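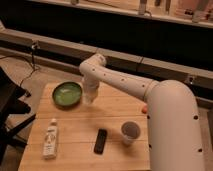
Tandby to open second furniture repair workshop in March

Tandby, the furniture repair and resale business, will open a second workshop in March, in the former Parkico building on the east side of town. The new site will take in chairs, tables, dressers and bookcases for repair, and will sell restored pieces from a showroom at the front.

The lease was signed on 2018-12-04. Work on the floor and the loading door starts after the holidays.

"People bring us good furniture with one thing wrong with it," said Gönül Ateş, owner of Tandby. "A leg has gone, or the drawers stick, or somebody put a hot pot on the top. Most of that can be fixed, and it usually costs less than a new piece of the same quality."

The current workshop has room for 30 pieces at a time. The new one will hold 100. Customers now wait up to three months for a repair, and Tandby expects the wait to be much shorter once both sites are running. Large dining tables, which the current shop often has to turn away, will be handled only at the new location.

Repairs offered at the new workshop will include regluing loose joints, replacing broken spindles and rungs, fixing drawer runners, patching veneer, and stripping and refinishing. Caning and rush seating will stay at the current workshop. Upholstery is not part of the service, but Tandby will continue to send that work to Ní Mhurchú, the upholstery shop it has shared customers with for several years.

Tsegereda Habte will manage the new site. She trained as a cabinetmaker and has been with Tandby as senior finisher. She will hire two people for the bench and one for the showroom counter. The bench jobs are open to applicants without a trade certificate, provided they can show finished work of their own.

"I would like to see what they have made, even if it is a stool," said Habte. "Colour matching takes a long time to learn and we can teach it. Patience with sandpaper is harder to teach."

The showroom will carry restored furniture bought from estates and house clearances. Each piece will have a tag listing the repairs done and the finish used, so that buyers know how to look after it. Tandby does not paint over hardwood and will not be stocking painted pieces, except where the paint is original.

Delivery from both sites will be done by Zonard. Customers may also drop off and pick up items themselves at the loading door, by appointment. Estimates are free when the piece is brought in. A fee applies for home visits and is taken off the bill if the repair goes ahead.

Tandby will also run evening classes at the new workshop. The first will cover basic wood glue repairs and clamping, and the next will cover oil and wax finishes. Students bring a small piece from home -- nothing bigger than a kitchen chair. Registration opens in the new year at the counter of the current workshop.

Hours at the current workshop will not change. Repairs already booked there will be finished there, and customers do not need to do anything.

Comments

maplecreek_jo: Will you look at a piano bench? The lid hinge has pulled out of the wood and the screws won't hold.

Tandby: Yes, we do benches. Bring the screws too if you still have them.

Ron P.: They did my mother's table and it came back the right colour. Glad there will be more parking.

dresserdrawers: is the finishing class ok for total beginners? have never waxed anything

H. Lindqvist: Three months was a long wait for one chair but it doesn't wobble now.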